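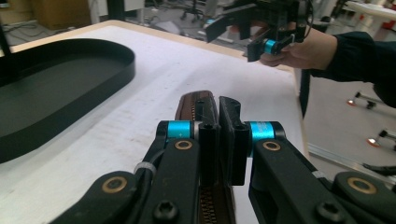
Brown zipper case on the big white table.

Home > Reviews > Desk & Paper > Pens > Cases

Posted 24/08/2021

I bought the Pruder pen case back in July, after my old Hauser roll finally gave up at the seams, and I've been carrying it to work ever since. It's long and skinny, dark brown, with a brass-colored zipper, and it slides down the side of my bag like it was made for it!

The good stuff first. The zipper runs smoothly (my Hauser used to snag on everything) and I can fit 10 pens if I'm not fussy about them rubbing together - six if I am. My fat Lernutitz fountain pen goes in too, cap and all.

Now the grumbles. There are no loops or dividers inside, so short pencils sink to the bottom and I have to tip the whole lot out to find them. It also smelled pretty strongly for the first week or so, and my desk drawer still hasn't forgiven me.

I looked at the Coltomex one as well, and it does have a divider, but it's a good bit wider and I just didn't want the bulk. If you carry erasers and a ruler, get that one. For pens only, I'd buy the Pruder again - maybe in green next time.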